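Drokerley Town fans' forum > First team > Is Serrano really the answer up front?

northbankmoaner
8 January 2020
So the local paper has us down as favourites to sign Melquiades Serrano before the window shuts. Am I the only one who isn't excited? One good run in the autumn and suddenly he's the missing piece. I've watched him twice and he spent most of both games offside.

tealeaf_Ted
Twice is hardly a scouting report. He holds the ball up, he wins headers, and he'd give Chávez somebody to play off. At the moment the poor lad is chasing long balls on his own.

northbankmoaner
We said the same about the last big man. Three goals and a bad hamstring.

Kenov_end_Kev
983 minutes without a goal from open play by any of our strikers. That's the number that should worry people, and I'd take anyone who can kick straight.

PimiaRoad
Where are you getting 983 from? I make it less if you count the cup, and I don't see why you wouldn't.

Kenov_end_Kev
League only. The cup game was against a side two divisions below us, so no, I'm not counting it.

PimiaRoad
Convenient. It was still a goal.

tealeaf_Ted
Can we get back to Serrano? Manríquez said after the draw that he wants "legs and presence" in the box. That sounds like him to me.

northbankmoaner
Nicanor Manríquez says a lot of things. In March he told us the squad was strong enough and then we picked up 2 points from the next 20 minutes of decent football we played all spring. Slight exaggeration, but you know what I mean. I'll believe in a plan when I see a midfield that can pass forwards.

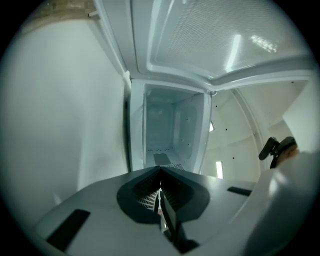
And that's my real problem with this deal. You can put whoever you like up top, but if the ball never gets there it's money wasted. We need a proper number eight first – someone who turns and looks up before hoofing it.

Kenov_end_Kev
We can't afford both. Striker is the more urgent one.

PimiaRoad
For once I'm with the moaner. Chávez had no service at all on the last away trip. Sat right behind that goal and hardly saw him touch it.

tealeaf_Ted
Then play three in the middle and bring Serrano on for the last half hour. It doesn't have to be one or the other.

northbankmoaner
A fee like that for half an hour a week? No thanks. Loan with an option, or leave him where he is.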